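Subject: Re: [trisdale-quilters] Batting for the winter swap, and pressing seams
Date: 28/01/2021

On the list last night somebody wrote:

> I have a twin size top finished and I'm stuck on the batting.
> The last one I made with the Vass cotton came out so stiff my
> grandson calls it the cardboard blanket. Do I prewash it? And do
> you all press your seams open or to the side? My blocks never
> seem to lie flat where the corners meet. Sorry for two questions
> in one, I have been saving them up.

Please don't apologize, two questions is nothing, I once sent this list five and got answers to all of them by supper.

I've used the Vass cotton for years and I do like it, but it is stiff as a board until it has been through the wash a few times. I don't prewash it. I tried that once, in the bathtub, and it came out in lumps the size of biscuits and I cried a little. What I do now is quilt it up dry, wash the finished quilt on gentle, and put it in the dryer on low with a couple of old towels. After the third wash it starts to give. If your grandson's quilt has only been washed once or twice I would keep going before you give up on it! How far apart your quilting lines are makes a big difference too. If you went over it very close together, it will always be firmer than one with some breathing room, and no amount of washing will change that completely.

For a softer one from the start, I'd look for a cotton and wool blend. The shop in Breststead had it on the roll when I was there in August, and they will cut it to whatever length you want, so you aren't stuck with a package that is 15 inches too short (ask me how I know). Call before you drive over, because their hours have been all over the place this past year.

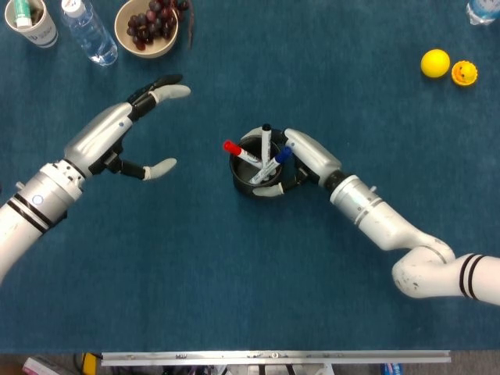
Now, pressing. I was taught to the side, always toward the darker fabric, and I still do that for most things. With four corners coming together, press the seams in one row to the left and the next row to the right, and when you put the rows together they sort of lock into each other and you can feel it with your fingertips. If I have a block with a lot of points meeting in one spot, a star for instance, I give in and press that one open. The top I'm working on now has 54 blocks and I've done every one to the side except the center star.

The other thing is to press and not iron. Set it down, lift it up. I was a terrible one for scooting the iron along and I stretched every bias edge I owned. Let the block cool on the board before you pick it up, too, I think that helped mine more than anything.

I still need to hear from a few of you about the swap. Fat quarters, 100 percent cotton please, washed or unwashed is fine but pin a note on so we know which. If you have any of the Flavora prints with the little lemons I will trade you nearly anything in my closet for them, I am half a yard short on a kitchen runner and I can't find it anywhere.

Back to the binding,

Your friend in Trisdale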